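Ticket: Swell pedal on the practice organ drops out, MIDI channel 2
Product: Huet two-manual practice console with Nukham sound module
Opened by: Thibault Rolland, Bresten
Status: Closed – resolved with replacement part
Priority: Normal

Summary from customer

The expression pedal for the Swell stops responding part way through a piece. The sound stays at whatever level it had reached and only comes back when the console is switched off and on. The Great and the pedalboard are not affected. It has happened in three practice sessions and once on Sunday during the closing voluntary, when I had to finish with the Swell stuck nearly shut.

Attachments from customer (2) 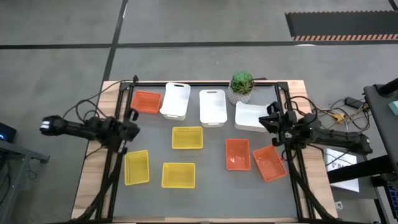
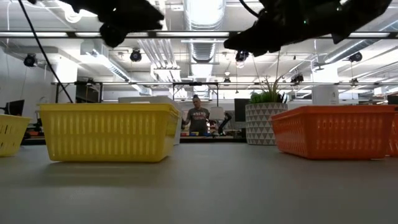
Baskets on the grey worktop, both pictures.

Entry 1 – Support

Thank you for the report. Please tell us the firmware version on the Nukham module, the length of the MIDI lead, and whether the fault happens with the crescendo pedal in use. Please also say whether the display on the module shows a number for the Swell pedal when it is stuck.

Entry 2 – Thibault Rolland

Firmware is 174. The lead is the one that came with the console, I have not measured it. I don't use the crescendo pedal much and it was fully back every time. I will look at the display next time it goes.

Entry 3 – Thibault Rolland

It went again this evening after 30 minutes of playing. The display showed 61 for the Swell and did not change when I moved the pedal. The stops on that manual could still be drawn and cancelled as normal. I was practising a trio, so the pedal had hardly moved for several pages, then I opened it for the last section and nothing happened.

Entry 4 – Support

Since the stops still work, the channel itself is passing messages. That leaves the pedal sensor, the short ribbon between the sensor and the console board, or the pedal settings in the module. Please try these steps in order and stop if the fault clears.

Step 1. Open the Pedals menu and write down the low and high values for the Swell. Run the calibration again, heel fully down, then toe fully down, holding each for a slow count of five.

Step 2. Turn off Pedal Smoothing on the same page.

Step 3. Swap the Swell and Choir pedal plugs on the console board. They are the same type. With the plugs swapped, your Swell shoe will send on the Choir channel. Power off before removing the knee panel.

Entry 5 – Thibault Rolland

Step 1: old values were 9 and 118. New values are 4 and 121. The fault came back the next morning.

Step 2: smoothing off. The pedal now sounds jumpy near the closed end, but it still stuck after a while.

Step 3: done. The fault has moved to the Choir channel, so it follows the shoe. I don't have any Choir stops set up, so I watched the number on the display. It froze at 88.

One more thing. If I press the shoe sideways with my foot while it is stuck, the number sometimes jumps and it works again for a minute or two.

Entry 6 – Support

The sideways movement is useful to know. The sensor on this console is a sliding resistor made by Jiltden, and the earlier type had a wiper arm that could lift off the track if the shoe had any side play. Could you read the part number printed on the sensor body? It faces the player once the knee panel is off.

Entry 7 – Thibault Rolland

It ends in 200. There is a small amount of side play in the shoe, perhaps the thickness of a coin. I tightened the two hinge bolts and the play is less but not gone.

Entry 8 – Support

Parts ending in 200 are the earlier type. We are sending the later sensor and a pair of nylon hinge washers. No soldering is needed, the ribbon plugs straight in. Fit the washers first and check the shoe still moves freely over its full travel before fixing the sensor. Put the plugs back in their original places, turn Pedal Smoothing on again and recalibrate.

Entry 9 – Thibault Rolland

Parts arrived and fitted. One hinge bolt was tight against the washer and I had to back it off a quarter turn – the instruction sheet doesn't mention this. Low value is now 2, high is 125. I have played more than ten hours on it since without a dropout, including a long slow crescendo repeated many times over. The closed end is smooth again.

Do you want the old sensor back?

Entry 10 – Support

No need to return it. We have added a note about the hinge bolt to the fitting sheet. If the Choir shoe has a sensor ending in 200, tell us in a new ticket and we will send a second kit.

Ticket closed by Support. Reply within 30 days to reopen.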